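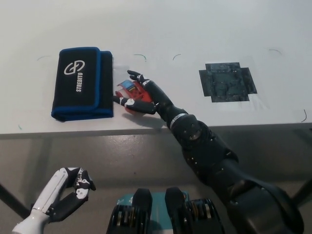
Plinora multi-fingered hand: trial hire with Edo or Ilie controller

Gomudetti > Hands and grippers > Trial hire

Hire price: £678 per week, excluding VAT
Stock code: PL-300
Availability: in stock, subject to booking
Supplied as: a left and right pair, or right hand only

The Plinora is an electrically driven hand with jointed fingers and an opposing thumb, intended for light handling work on a bench. The finger segments are black and the knuckle caps white. The hand fits to the wrist of a suitable arm and is driven from an external controller. We hire it out so that customers can run it on their own arm, with their own parts, before deciding whether to buy.

You can take it with the Edo controller, the Ilie controller or both. The price is the same for one or both, but if you want both please say so when you book. We have fewer of the Ilie.

Who hires it

Most enquiries come from people who already use a parallel gripper and have parts that don't suit it: open frames, thin walls, soft packs, small parts with no two flat faces opposite each other. If your parts are all blocks and cylinders of one size, a parallel gripper is cheaper, quicker and easier to look after. We hire those too, under Grippers, Two-Jaw.

Edo and Ilie compared

Both controllers drive the same hand through the same cable. Neither needs any change to the hand itself, and you can swap them over in the middle of a hire.

Edo
Position control on each finger. You store a set of hand shapes and call them up by number.
Closing speed is set per shape.
Force limit is set for the whole hand.
Front panel with stop, home and step buttons.
Simple to set up. Most people have a first pick running the same morning.

Ilie
Position and current control on each finger.
Force limit is set per finger, and the thumb has its own limit.
Logs finger position and motor current to a file.
No front panel. All set-up is done from a computer over the network.
Takes longer to learn. Allow a day before you start collecting results.

On our own bench the Edo was good enough for anything stiff. The difference showed with small hollow items, where one limit for the whole hand meant either a weak hold or a thumb that pushed the part round as the fingers closed. With the Ilie we turned the thumb down and left the upper finger alone, and the part stayed much closer to where it started. Against that, the Ilie gives you more settings to get wrong, and two of our early sessions were spent undoing changes we had made ourselves.

The bench test

We use one simple task for comparing controllers and are happy for customers to copy it. You need a plain tabletop, some black tape, a marker pen and something small and awkward to pick up.

Tape out a cross-shaped target on the table and leave it down for the whole comparison. Put the part well to one side of it. The task is to pick up the part, carry it across, set it down on the tape and open the hand clear of it. 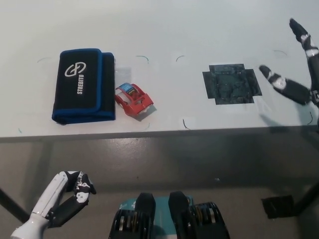
A small toy car does well as a test part. Ours has an open, cage-like body, so the fingers never meet a solid face, and its wheels let it roll away if the thumb arrives early. Set it at an angle to the table edge. A part that is square to the robot hides most of the faults you are looking for.

We place the car next to a folded fabric pouch. The pouch limits how far the thumb can swing on that side without touching anything, and it is soft, so a knock does no damage. Any flat, soft item of similar thickness will do the same job.

Run the task 37 times on one controller before changing to the other. Shorter runs gave us results that changed from one day to the next. Keep the arm path, the speed and the starting place the same for both.

Write down for each attempt:
Whether the part was lifted
Whether it turned in the hand
Whether it was set down wholly inside the tape
Whether a finger caught it on release

The last one matters more than you might expect. We had plenty of good lifts spoiled by a fingertip hooked in the bodywork as the hand opened. If you see this, slow the opening and back the arm off a little before the upper finger moves. The Edo can do this with an extra stored shape. The Ilie needs a line added to the release script, and there is one you can copy in the guide.

Things to know before you book

The hand needs room. With the fingers open it sweeps a wider space than a two-jaw gripper would, so check the approach to your part as well as the part itself.

Glossy or very smooth parts can slip at low force settings. Spare fingertip covers with more grip are in the case. Fit them to every finger or to none. A mixture makes the part turn.

If you are using head or overhead cameras, look at the view with the hand in its picking position. The back of the hand can hide a small part completely. A second camera set low at the side helps a good deal.

With the pair, park the hand you are not using below the level of the table, half closed. It keeps it out of the way of the working arm and the fingers are less likely to be knocked.

Do not use the hand for wet parts, food or anything hot. It has no sealing.

What comes in the case

Plinora hand, right, or left and right
Edo controller, Ilie controller or both, as ordered
Hand cable, 2 metres, one per hand
Mains lead, UK plug
Wrist adaptor plate (tell us your arm model when booking)
Spare fingertip covers
Hex keys
Printed set-up guide

Not included: arm, table, cameras, computer, test parts.

Booking and return

Hire runs in whole weeks from the day of delivery. Carriage is charged both ways at cost. Please keep the foam inserts, as the hand must travel with its fingers closed and supported. The guide shows the packing position.

We clear the Ilie logs when the kit comes back, so copy off anything you need first.

If you buy a Plinora within the month after your hire, we take £300 off the price of the hand. This applies to one hire per customer and can't be used against controllers bought on their own.

Questions we are often asked

Can the controllers be used with other hands?
The Edo, no. The Ilie can drive certain others, but we don't support it on hire kits.

Can we run left and right together?
Yes, on one controller. On the Edo both hands must share a force limit.

Do you offer a demonstration?
Yes, by appointment at our workshop. Bring your own parts if they are small enough to carry. Demonstrations are not available in June.

Is training included?
A phone call on the day of delivery is included. Visits are quoted separately.

Page last updated January 18, 2025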